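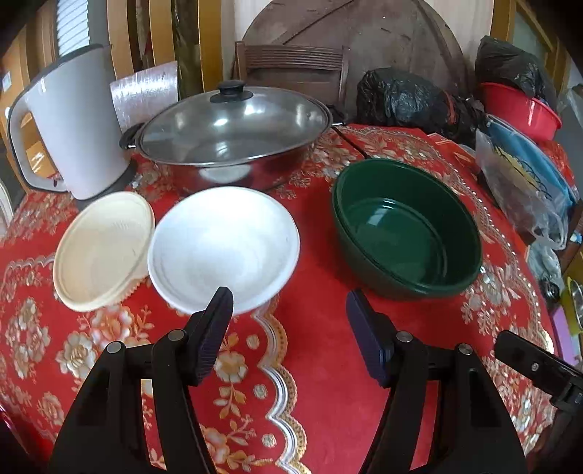

Bowls on a red flowered tablecloth.

About Firkham Cooking School

Firkham is a small cooking school on Gallagher Street in Cirna. We teach evening and weekend classes for adults who want to cook better at home. We don't train professional chefs and we don't give certificates. Most of our students have jobs, families and an ordinary kitchen with one good pan in it.

How the school started

Xiomara Pennington opened the school after 16 years of cooking in hospital and hotel kitchens. She had been giving lessons at home to friends of friends, and the lessons had outgrown her kitchen. The first rented space was the back half of the old Isach bakery, which still had its deck oven and a floor drain that smelled in hot weather. Gus Abernathy had worked the last shifts at the bakery before it closed, and he stayed on to teach bread.

When the bakery building was sold, we moved to Gallagher Street. The present kitchen used to be a print shop. It has tall windows on the north side, a proper exhaust hood and 2 pantries, one of them kept cool for dough and dairy. The deck oven was too heavy to move and went with the old building. Gus still brings it up.

What we teach

Our main course is Home Cooking One. It runs for six weeks, one evening a week, and covers knife work, stock, eggs, rice and beans, braising, and roasting a chicken. Students cook everything themselves. There is a short talk at the start of each class and the rest of the time is spent at the stove. Home Cooking Two follows the same pattern and assumes you can already do the things in One. If you learned them somewhere else, call us and we can place you over the phone.

Bread is taught separately because of the hours it needs. The class starts early and has long gaps in it, so bring a book. Cayetano Iglesias teaches soups, dried beans and corn, including a full day on tortillas and tamales that usually fills up first. Eusebio Alvarado teaches fish — how to buy it, how to clean it, and what to do with the bones.

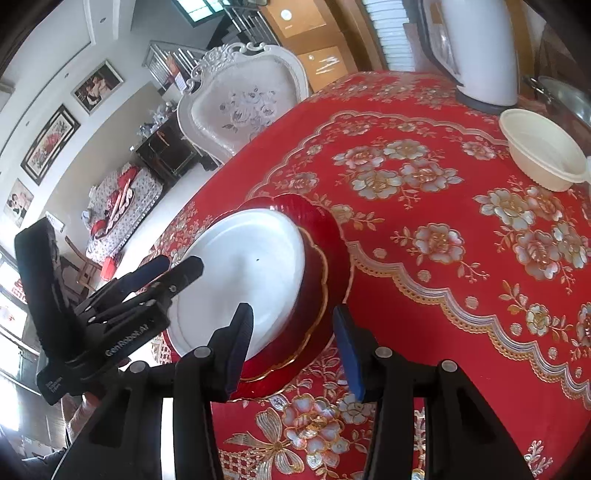
Every class ends with a meal. We sit down together and eat what was cooked, including the things that went wrong. Xiomara insisted on this from the first lessons in her own house, and it has stayed in the schedule even when it makes the evening run late. Leftovers are divided up at the end. Please bring a container with a lid.

Class size and cost

We keep classes small enough that every student has a burner and a cutting board. Home Cooking One costs $300 for the full course, with ingredients and the use of our knives and aprons included. Single-day classes are priced one by one on the schedule page. You can pay in two parts if that is easier. If you have to drop out before the second class, we refund what is left of the course. After that we can move you to a later session but can't return the money.

Allergies and diets

Tell us when you sign up, not on the night. We can work around nuts, shellfish and pork in nearly every class. We can't promise a kitchen free of wheat, as bread is made in the same room most weeks. Home Cooking Two has a vegetarian session each fall, beginning in September.

Who runs the place

Xiomara teaches both Home Cooking courses and plans the schedule. Birdie Zamora handles enrollment, ordering and the newsletter, and she is the person who answers the phone. She is in the office on weekday afternoons. If she doesn't pick up she is probably receiving a delivery, so leave a message and she will call back the same day or the next.

Finding us

The entrance is on the side of the building, down the alley from Gallagher Street. Look for the green awning. Street parking is free after 6 in the evening. There is one step at the door, and we have a ramp that we put out on request.

Prices and class details on this page were last checked on Apr 9, 2023. The schedule page is updated more often, so use that one if the two disagree.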